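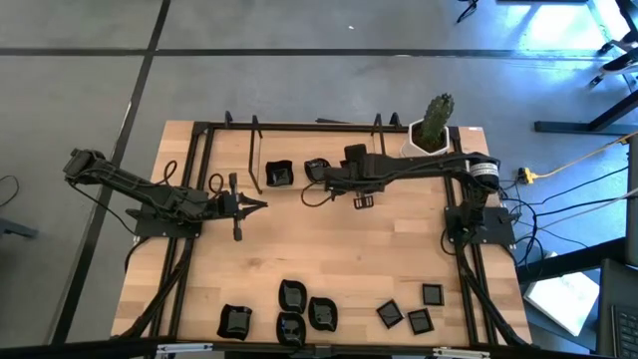

A reader in Trisoswood wrote in to say that her worktop drinks oil every January and still looks dull by the end of the week, and she wanted to know whether she was using too little. More likely too much, put on too fast. Wood takes up what it can in the first half hour, and the rest sits on the surface and goes tacky.

## Oiling a wooden worktop

Wash the top the evening before with warm water and a drop of washing-up liquid, wring the cloth well, and leave it overnight. If the grain feels rough in the morning, go over it with 300 grit paper along the grain. Wipe off the dust with a barely damp cloth.

Pour a little food-safe oil on to a cotton rag and work it in a section at a time. Leave it for half an hour, then wipe off everything that hasn't gone in. Two thin coats a day apart are better than one thick one. I use Flekar worktop oil, but plain mineral oil from the chemist does the same job and costs less. 200 ml is plenty for two coats on a small kitchen table.

Spread used rags flat outdoors until they are stiff. Linseed rags can heat up and catch fire if they are left in a heap, so don't put them straight in the bin.

## Marks and stains

- **White rings.** Try a dry cloth and gentle rubbing first. If the ring stays, rub in a dab of oil and leave it overnight.
- **Black marks round the sink.** Usually iron and water. Sand lightly, then re-oil. Deep ones need oxalic acid, with gloves and a window open.
- **Onion and garlic.** Coarse salt and half a lemon, rinsed off after 5 minutes.
- **Candle wax.** Ice in a freezer bag until it goes brittle, then a plastic scraper. A metal one will dig in.
- **Scorches.** Shallow ones sand out. For deep ones, buy a trivet and live with it.

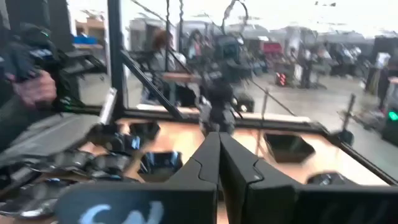 Can you fill a hole or a deep gouge before oiling? Small ones fill well with two-part wood filler, but anything wide should have a piece of matching timber glued in, and either repair needs to set hard before you sand it. Check the tin as well — some fillers won't take oil and will stay paler than the wood round them.

## Boards and spoons

Chopping boards get the same oil. Do both faces and the edges, or the board will cup. Stand it on its edge to dry, away from the radiator.

Wooden spoons can be sanded when they go furry. Keep them out of the dishwasher, along with anything that has a glued joint. The Sirker boards sold with rubber feet are handy on a slippery worktop, though the feet trap water and want drying by hand.

## Storing the oil

Keep the tin upright with the lid pressed right down, in a cupboard that doesn't freeze. Gilchrist Hardware sells empty screw-top bottles, which are easier to pour from than a tin. Label the bottle and write the date you opened it on the side.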